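April, bench notes, blood pressure cuffs

Started on the returned aneroid sets from the Irnodano clinic at 9.40. Kamran Ansari had already sorted them by cuff size and put the spare bulbs in the drawer under the sink, so it was only gauges and leaks this morning.

Leak test as usual: pump to 200, close the valve, wait a minute, read again. Our limit is a drop of 6 mmHg. Most held well inside that. Two of the large adult cuffs went down fast, one at the bladder seam and one at the valve. Swapped the valve for a Pliltska one and it now loses 2. The seam is past mending, so that bladder goes in the scrap tub and I'll order another.

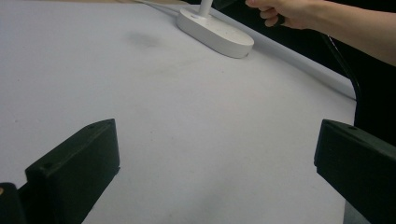
Gauges next, against the reference meter at 40 steps up to 240. Set 96 reads 6 high at the top end and doesn't come back to zero when vented. I opened the back and turned the zero, but it crept off again after a few pumps. Marked it with red tape. Kamran wants to try a new movement from Plutotberg before we give up on it. Fine by me, but not this week.

Hose connectors on the Huỳnh sets are a different thread from ours. Don't force them. Adaptors are in the tin with the luer caps.

Still to do: child cuffs, wipe down, certificates. Ask the clinic if they want the old bladders back.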